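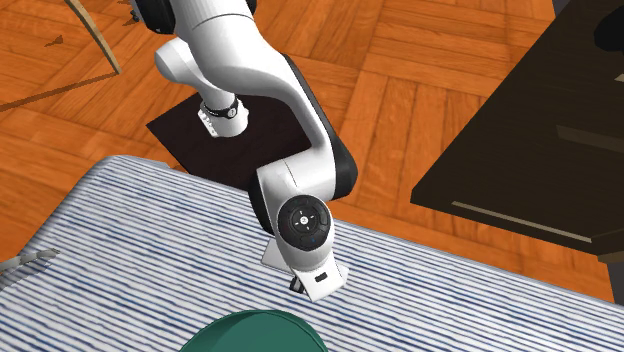

Tema 3. Ligamentos y representación de tejidos a rayas

Apuntes de Tecnología Textil. Profesora: Štěpánka Trnka
Compartido 59 veces · 3 comentarios

3.1 Definiciones

Se denomina urdimbre al conjunto de hilos longitudinales montados en el telar y trama al hilo que se inserta transversalmente en cada pasada. El ligamento es la ley de cruzamiento entre ambos. El curso (o rapport) es el menor número de hilos y pasadas tras el cual se repite dicha ley.

En el tafetán, el curso es de dos hilos por dos pasadas. En la sarga básica es de tres por tres, con escalonado de uno.

3.2 Rayas por urdido

La raya longitudinal se obtiene alternando colores en el urdido, con trama de un solo color. Si la trama es blanca y el ligamento es tafetán, el color de la raya se aclara, ya que cada hilo teñido queda cubierto en una de cada dos pasadas. Para conservar la saturación se recurre a un ligamento con efecto de urdimbre.

La anchura de la raya se calcula dividiendo el número de hilos del color entre la densidad de urdimbre. Con una urdimbre de 3.000 hilos conviene fijar primero los orillos y repartir después el resto en cursos de color completos. Los hilos sobrantes se distribuyen por igual a ambos lados.

3.3 Rayas por estampación

En el tejido estampado el color se aplica sobre la tela ya formada. El reverso suele presentar menor intensidad, y la raya puede desviarse respecto al hilo si la tela entra torcida en la máquina. El defecto se mide en la mesa de repaso, con escuadra, tomando como referencia el orillo. 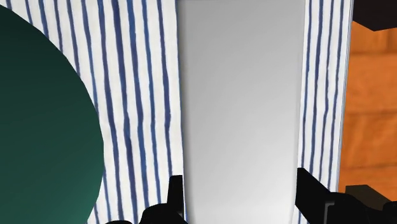 Fig. 2. Rayas azules sobre fondo blanco.

3.4 Ejercicio

Dibuje en papel cuadriculado el ligamento de la muestra Gultau e indique su curso. Compare el resultado con la ficha de Hòa Phí (carpeta Zelow) y justifique las diferencias. Entrega en enero.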